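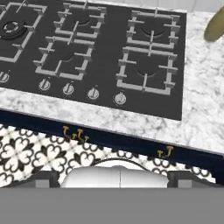
Gas on Glass, Four Years Later

When the housing cooperative in Jedmont replaced its kitchens, the specification ran to 43 pages, and four lines of it dealt with ventilation. Gobnait Cullinane, a building services engineer, was hired the following August to find out why residents were complaining of stale air.

Her first measurements were of airflow at the hoods. The Movum units were rated at 200 cubic feet per minute. Installed, they moved 67. The fans themselves tested fine on the bench.

The losses were in the ducts. Each hood fed a length of corrugated flexible duct with two tight bends before it reached the shared riser, and the inside of a corrugated duct slows air far more than smooth metal does. The backdraft dampers added resistance of their own — several had been fitted with springs meant for a larger fan.

"People buy the number on the box," Cullinane says. "That number is taken at low static pressure, and an apartment building doesn't have low static pressure."

Her report called for smooth rigid duct, one long-radius bend per run and lighter dampers. It also asked for makeup air, as the new windows had sealed the apartments to the point where a hood on high pulled air back down the bathroom vents. Work on the east riser is finished. The west riser is waiting on parts.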